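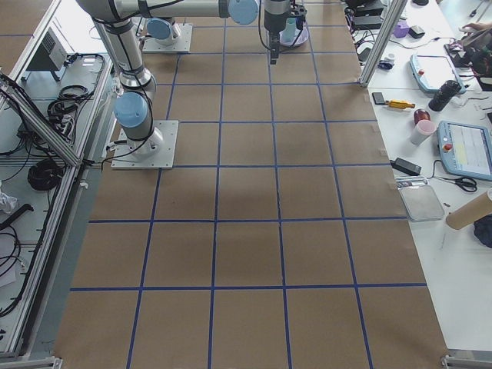
Brown paper and blue tape, laid out in a grid.

1/ The Vandcombe Community Garden Office is now accepting requests for the coming growing season. This thread covers plot sizes, fees and the rules for shared beds. Please read to the end before writing to us.

2/ There are 50 plots at the Katayama Street site. Returning gardeners keep their plots if the renewal form reaches the office by the end of August. Unclaimed plots go to the waiting list in order of application.

3/ The annual fee covers water, compost and use of the tool shed. Each household may hold one plot. Keys are $5 and are refunded on return. 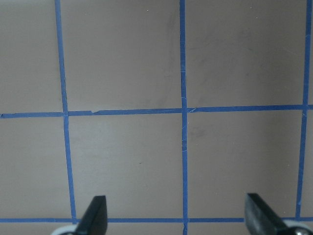
4/ Shared beds are planted by the square, one crop to a square. Tall crops belong on the north side.

5/ Mint, bamboo and running raspberries are not permitted in shared beds – containers only, please.

6/ Esko Tikkanen will lead the soil preparation class at 11 a.m. at the Andari gate. Bring gloves. Registration is not required.

7/ Questions about renewals should be directed to Nanami Takeda at the office. Messages left in the replies are not monitored.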